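Ticket: Glass tube insertion, gripper comparison
Status: Open
Opened: 2018-06-04
Equipment: bench arm, Istetti two-finger gripper, Cusex adaptive gripper, Drakell wrist camera, Ogunleye controller

Problem as reported

Arm picks up the glass tube, carries it over the beaker, lowers it. With the Istetti fingers it goes in clean most of the time. With the Cusex fingers the tip ends up off to one side and touches the rim on the way down. The request on the ticket was "swap back to Istetti and close." I'm not closing it on that. We bought the Cusex on the strength of a sales demo in April where it picked up everything they put in front of it, and now we're about to write it off on the strength of one bad afternoon. I don't trust either result yet.

What was already tried before it got to me

Regripping higher on the tube. Lower grip force. Restarting the controller. The notes say each of these "helped a bit," with no record of how many attempts were made or what counted as a good one. I've ignored them and started over.

Setup check

Same tube, same beaker, same black cloth under everything. The cloth stays. Without it the camera loses the glass against the white table, and we found that out the slow way in April. Clips on the cloth edges checked, since a slipped cloth moves the beaker with it.

Controller is on the stock motion profile. Somebody had saved a custom one named "gentle2" with no notes. I exported it and took it off the list so it can't get picked by accident.

Entry 1

Ran the Istetti first to get a baseline. Fine on the first several, then one touch on the rim. So the "good" gripper isn't perfect either, and the original report didn't mention that. I asked for the earlier logs and they only go back as far as the controller restart, which wiped them. Logging to disk is now on.

Entry 2

Changed to the Cusex. Tip off to the side right away, same direction each time. A soft finger that lets the tube swing should scatter the tip all over the place. Getting the same direction over and over looks to me like an offset, and offsets usually come from a number somebody typed in.

Looked at the tool settings in the Ogunleye controller. The tool length for the Cusex was the Istetti length. It hadn't been changed when the gripper was swapped. The controller will happily let you pick a new gripper by name and keep the old tool values, with no warning. I consider that a fault in the software and have filed it with them separately.

Entry 3

Entered the correct Cusex length and ran again. Better, still not right. The tip now clears the rim but sits closer to the near wall of the beaker than I want. The remaining error is small and I can't say from these runs whether it belongs to the gripper, the camera or the arm.

Pulled a wrist camera view with the tube lowered, to check the approach by eye against what the controller says it's doing.

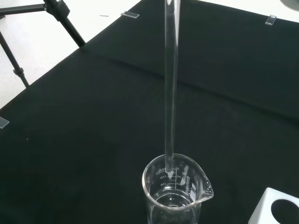 Wrist camera view, tube lowered into the 200 ml beaker. Tip is behind the printed scale.

The controller reported the tube as vertical at this point, and by eye I can't argue with it. I wouldn't take a tilt measurement from this view, though. The camera looks down at an angle, so a small lean toward or away from the lens would hardly show. The vendor sheet for the camera claims it can detect the tilt of a transparent part. Maybe it can with a part that has a label on it. With plain clear glass on black cloth, what you get is two pale lines and some glare.

The printing on the beaker is also a nuisance. You can read the scale through the glass from the far side as well, backward, and the edge finder treats the printing as something worth finding. It locked onto the tick marks on 4 of the runs today and called that the tube.

Entry 4

Tested the camera on its own with the arm parked and nothing moving. The reported tube position jumped around anyway. Masked off the printed area of the beaker in the vision settings and it settled down a lot. Dropped the exposure from 1000 to 800 in the camera's own units (the manual never says what they are) and the glare on the liquid stopped being picked up as an edge. The white areas were washed out at the old value too, which didn't help.

I want it on record that neither of these changes has anything to do with the gripper. Every comparison made before today was partly a comparison of where the camera happened to lock on.

Entry 5

Back to the Cusex with the right tool length, the mask and the lower exposure. No rim contact. Back to the Istetti with the same settings. No rim contact there either. Swapped between them 3 times to see if the swap itself was adding anything. It was, slightly. The Cusex adapter plate has some play before the last bolt is snug, and it can seat a hair off. Tighten in a cross pattern and push the plate against the pin while doing it.

What I think so far

The Cusex isn't the cause of the original complaint. Wrong tool length was most of it, camera settings were some, and the plate accounts for a bit more. That doesn't make it the better gripper. It's slower to close, the pads pick up lint from the cloth, and I haven't seen it do anything with this tube that the cheaper one can't. The "adaptive" part of the name does no work on a straight glass tube. If there's a case for it, it's going to be on odd shapes, and we don't have any on this bench.

The Istetti has its own problem. The pads are hard and I don't like the click it makes when it closes on glass. No chips or cracks yet that I can find. I'd like pads with some give before anyone runs it unattended.

Still open

– Repeat both grippers with the tube gripped at the same marked height. So far the height has been judged by eye and I don't believe the numbers are comparable.
– Find out whether the camera mask survives a power cycle. The last firmware dropped saved masks and the release notes for this one are vague.
– Reply from Ogunleye on the tool length warning. First response was to suggest a restart.
– Get the play in the Cusex plate measured properly. "A hair" isn't a number.
– Side camera for tilt, if there's one to borrow. The wrist view can't settle it.

Please don't close this ticket or reorder either gripper until the first item is done. If you change a setting on the controller, write it here with the old value next to it.

Update, same day

Power cycled the camera. Mask was gone. Exposure setting was kept. So anyone starting up this bench has to reload the mask by hand before running, and any run where that was skipped should be thrown out. Mask file is saved in the shared folder next to the exported "gentle2" profile. I've asked for the firmware version to be added to the startup sheet.

Also went through the disk log from Entry 5. The close time on the Cusex varies more than I'd expect from one cycle to the next. Could be the supply, could be the gripper. Adding it to the list and leaving the priority where it is.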